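26/06/2021
A place for every small part: an afternoon with Kusum Tiwari

Kusum Tiwari puts the kettle on before she will talk about anything at all, and then she talks about bags. She has been packing spare parts at her unit in Oltley for the best part of 8 years, and she has firm views on wrapping, which she shares very generously (along with a plate of ginger biscuits).

"People think the packing is the boring bit," she tells me, pushing the plate across. "But it's the first thing the customer touches, isn't it? If the bag is torn, they've already decided the part is no good, and you've lost them before they've had a proper look."

The business, Jisuveo, sells replacement fittings for household things that would otherwise go to the tip. It began in March, in her brother-in-law's garage, with 200 clear bags and a borrowed set of scales. Now some 900 parcels go out in a good month, and there is a proper bench to stand at – though she still prefers to do the fiddly ones sitting down, with the radio on low.

I ask what makes a part fiddly, and she laughs and says it is nearly always the shape.

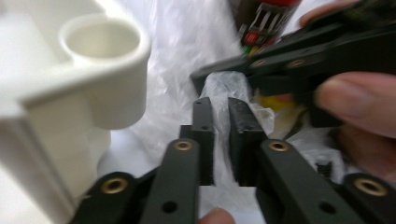

"Anything with a round socket on it wants to poke through," she says. "A flat piece you can slide in and fold over and you're done. With a socket you have to think which way it's going to lean when the van goes round a corner. I put my thumb inside and turn it, and then I know."

Clear wrapping is a point of principle with her. Gualtiero Barbieri, who shares the unit and handles the orders, once talked her into trying brown paper bags, and they both remember that fortnight rather well. "It looked lovely on the shelf," he says, "and I opened every single one to see what was in it. Kusum didn't say a word. She just kept handing me tape."

They went back to clear bags, and the rest of the paper ones went to Hajji, the café across the yard, where I am told they are very good for buns.

There is talk of moving to a larger place in Hosto, 680 square feet with its own loading door, and Gualtiero is keen. Kusum is still making up her mind. She likes the light where she is, she says, and she likes being able to reach the tape without getting up. Then she tops up my tea and asks whether I would mind holding a bag open for her while she finishes the last order.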